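3.2 Materials and naming task

Children's names for layered foods were collected at two nurseries, Clullach and Jida, between September and the end of the school term. The question was whether a child who knows the word for a whole dish also has stable words for its layers, and whether those words are used in a fixed order. Earlier work relied on drawings, in which the layers tend to be hidden by the top one. Toy food was used in this study so that each layer could be named before it was covered.

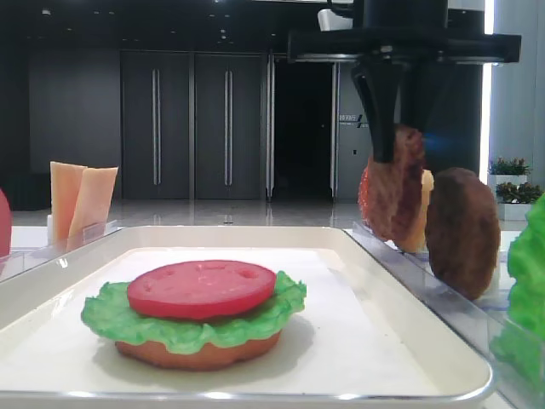
Figure 1. Toy burger, partly assembled: bun, lettuce and tomato.

The sample consisted of 75 children, of whom 29 spoke a language other than English at home. Each child took part in 4 short sittings. The sittings produced 3,378 naming responses after the removal of false starts and repeated words. Responses were coded as specific ("lettuce"), general ("salad", "green") or functional ("the bit that goes under"). Plural and singular forms were treated as the same word. Home-language responses were kept and coded by the same rules.

General terms were more frequent for leaf vegetables than for bread or meat. Order errors, where they occurred, mostly involved the middle layers.

3.3 Single items

Words given for a layer within a dish may differ from words given for the same item on its own. A separate list was therefore drawn up for items met singly, using the Flotum picture norms as a guide to word frequency.
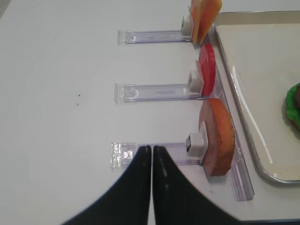

Gun-woo Kwon commented on an earlier draft that frequency norms taken from adult speech are a poor match for nursery talk, and that "slice" in particular may be learnt late. We accept the first point and have repeated the analysis with the Igwe child word list. The pattern for general terms was unchanged. The second point cannot be settled with the present data, as no record was kept of when each word was first used.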